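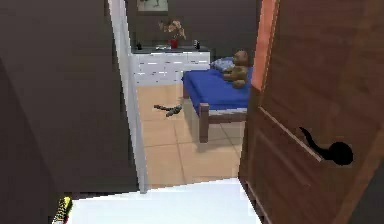
I have now hung five interior doors with the Vikwood hinge jig and I'm a bit smitten with it, so settle in. For years I did hinges the old way, with a knife, a chisel and a lot of muttering, and my results ranged from passable to a door that drifted open every time a truck went past. The look I was after this time was simple: warm brown wood grain against a crisp white jamb, with a dark brown wall beside it. A combination like that is lovely but it's merciless, as any wobble in the gap shows up from the far end of the hall.

The jig is a long alloy rail with 3 sliding templates. You clamp it to the door, rout your hinge pockets, then move the whole rail across to the jamb with the templates still locked in place. Both sets of pockets match. I know that's the entire point of the thing, but the first time I dropped the pins in and the door just swung, I called my partner in from the garden to watch me open and close it!

Setting up took me most of a Saturday morning, and I'll blame the booklet for that. The drawings are tiny and the steps for left-hand and right-hand doors are printed on facing pages with nearly the same heading. I started on the wrong one. Have a practice run on a scrap of pine first (I wish I had) and write LEFT or RIGHT on the rail in pencil before you pick up the router.

The clamps are terrific. They have fat rubber pads that didn't mark my finish, and the levers are big enough to work with gloves on. The template bushing is less impressive -- mine had a slight burr on the rim and needed a few strokes with a fine file before it would run smoothly. Vikwood's email support offered to post me another one, and it arrived that week, so no grudge there.

I borrowed the Skovel version from my neighbour Eyerusalem Abdella to compare. It's lighter and folds in half, handy if you're carting it up stairs or between jobs, but the joint in the middle has a touch of play in it and I found myself checking it before every cut. She loves hers and has hung far more doors than I have, so take that as you will.

A few odds and ends. It'll handle doors thicker than mine, though you need the longer screws, sold separately. The colour on the depth scale is pale grey on silver and hopeless under a work light. And the carry bag is surprisingly good, with a proper pocket for the bits.

I paid a little over $200 for mine. If you've only got one door to do, borrow one. I've got the laundry and the linen cupboard still to go, and I'm looking forward to both.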